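브리노밤, 주방 건조대·수납 브랜드 ‘풀스카’ 국내 판매 개시
그리모우와 공급 계약 체결… 좁은 싱크대에 맞춘 품목부터 순차 출시

2021년 8월 14일

생활용품 수입·유통사 브리노밤(Brinovham)은 그리모우(Grimow)의 주방 정리 브랜드 풀스카(Pullska) 제품을 국내에 정식 판매한다고 밝혔다. 양사는 지난 5월 공급 계약을 맺었으며, 계약 기간은 3년이다.

풀스카는 식기 건조대, 싱크대 선반, 양념 수납대, 조리도구 걸이 등 주방에서 쓰는 정리용품을 만든다. 전체 품목은 180종이고, 브리노밤은 이 가운데 68종을 먼저 들여온다. 1차 입고 품목은 소형 주방에서 쓸 수 있는 크기를 기준으로 골랐다. 대형 팬 수납대와 업소용 선반은 이번 입고에서 제외됐다.

브리노밤은 계약에 앞서 자사 온라인몰 회원 300명을 대상으로 주방 수납에 관한 설문을 진행했다. 응답자들이 가장 불편하다고 답한 항목은 설거지한 그릇을 둘 자리가 모자란다는 점이었다. 물받이 청소가 번거롭다는 의견과 수저통이 쉽게 넘어진다는 의견이 뒤를 이었다. 원룸과 소형 아파트 거주자 중에는 건조대를 펴 두면 도마를 놓을 자리가 없다고 적은 사람이 많았다. 조리대 대신 식탁에서 재료를 손질한다는 답변도 있었다.

회사는 설문 결과를 참고해 상판 폭이 좁은 싱크대용 제품의 비중을 높였다. 1단 건조대와 싱크볼 위에 걸쳐 쓰는 롤형 선반이 1차 물량의 절반 이상을 차지한다. 2단 건조대는 상부장 아래 높이를 고려해 낮은 모델만 수입한다. 수저통과 컵걸이는 본체와 따로 구입할 수 있고, 나중에 추가해도 맞도록 같은 규격을 쓴다. 물받이는 분리해서 씻는 방식이며 교체용 부품으로도 판매한다.

흐르보예 보슈코비치(Hrvoje Bošković) 그리모우 해외영업 담당 이사는 “한국 주방은 싱크대와 가열대 사이의 간격이 좁은 경우가 많아 기존 치수를 그대로 권하기 어려웠다”며 “브리노밤이 보내온 실측 자료를 바탕으로 품목을 다시 골랐고, 일부 제품은 다리 높이를 조정했다”고 말했다.

색상과 소재별 구성도 일부 달라진다. 현지에서 판매하는 도장 제품 중 밝은 색 계열은 2차 입고 때 검토할 예정이다. 제품 설명서는 한국어로 새로 제작했고, 조립 순서와 세척 방법, 물때 제거 시 주의할 점을 담았다. 염소계 표백제와 금속 수세미는 사용하지 않도록 안내하고 있다. 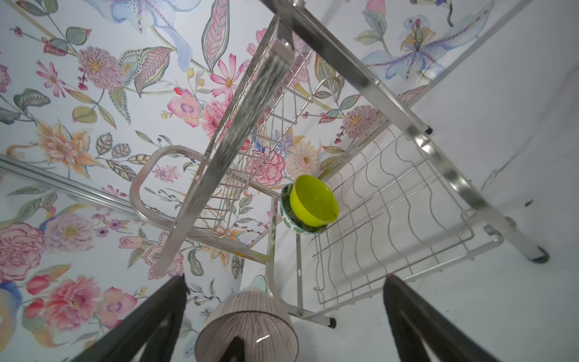 꽃무늬 벽 앞에 놓인 와이어 식기 건조대.

브리노밤은 풀스카와 함께 주방 직물 브랜드 덤(Đàm)의 식기 건조 매트와 행주도 취급한다. 덤 제품은 건조대 아래에 깔 수 있는 크기로 나오며, 풀스카 1단 건조대와 묶은 세트 상품도 마련했다. 매트는 단품으로도 구입할 수 있다.

판매는 브리노밤 공식 온라인몰에서 먼저 시작한다. 오프라인 매장 입점은 협의 중이며, 확정되는 대로 온라인몰 공지란에 게시한다. 품목별 가격과 재고는 상품 페이지에서 확인할 수 있다. 도서·산간 지역은 배송비가 추가된다.

품질 보증 기간은 구입일로부터 1년이다. 용접 부위가 떨어지거나 초기 변형이 있는 제품은 무상으로 교환한다. 고무 받침, 물받이, 수저통 등 소모성 부품은 유상으로 공급하며 보증 기간이 지난 뒤에도 주문할 수 있다. 사용 중 생긴 긁힘과 변색은 보증 대상에서 제외된다.

브리노밤 소개
브리노밤은 주방, 욕실, 세탁실에서 쓰는 생활용품을 수입해 판매하는 유통사다. 자체 온라인몰과 도매 부문을 운영하고 있다.

그리모우 소개
그리모우는 금속 선재를 이용한 가정용 정리용품 제조사로, 주방 브랜드 풀스카를 보유하고 있다.

보도 관련 문의: 브리노밤 홍보팀
제품 및 입점 문의: 브리노밤 온라인몰 고객센터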